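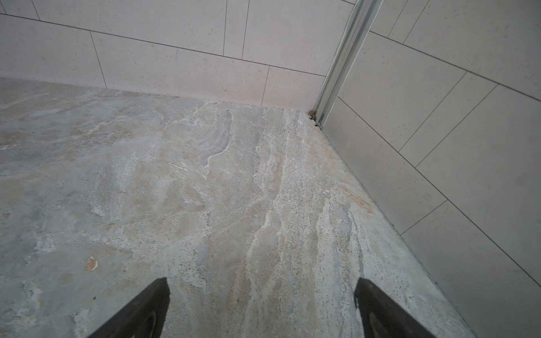 View from the wrist camera above a stone-look floor, with both gripper fingers open. Photo: Fluvular

Fluvular Releases Surface Perception Update for Wrist-Camera Cleaning Robots

Fluvular has released version 6 of Dustside, its perception and planning software for robot arms that work in tiled rooms. The update became available to licensed sites in April and changes the way the software separates loose debris from marks that belong to the floor itself.

Earlier versions treated most small areas of contrast on a floor as possible objects. On plain surfaces this caused few problems. On veined or mottled stone, the planner often sent the gripper toward streaks, stains and chips that could not be picked up, and each attempt added time to the cleaning cycle.

Dustside 6 adds a step before any grasp is planned. The wrist camera records two views of the same area from slightly different heights, and the software compares them for signs that a mark rises above the surface. Marks that appear flat are stored in a map of the room and left out of later grasp plans. Chipped spots and discolored patches are logged separately, so that building staff can review them.

"A pale streak in stone and a scrap of paper can look very much alike from a short distance," said Ingeborg Grabner, who leads the perception group at Fluvular. "The planner needs a reason to move the arm, and color alone was a poor reason."

The new model was trained and checked on 3551 labeled wrist-camera views of floors, wall bases and corners. Labels were applied to surface patterns, damage, grout lines and debris. Corners received particular attention, as crumbs and bits of dirt tend to collect at the foot of metal trim, where shadows make their outline hard to read.

The release also revises the approach path used near walls. The planner now keeps a clearance of 20 millimeters between the fingertips and any detected wall until the final part of the motion – a setting that site operators may raise but not lower. If the line between floor and wall cannot be found with enough confidence, the arm stops and asks for a new view.

Annick Fortin, product manager for Dustside, said the company had chosen to keep the existing control interface. Sites that use the Esteban motion controller can install the update without changes to their task files. Support for Mutano controllers is in testing and will follow in a later release.

Known limits remain. Polished floors under strong overhead light can still produce false detections, and very fine debris in grout is not handled by the gripper at all. Release notes and the updated calibration guide are available to license holders through the Fluvular support portal.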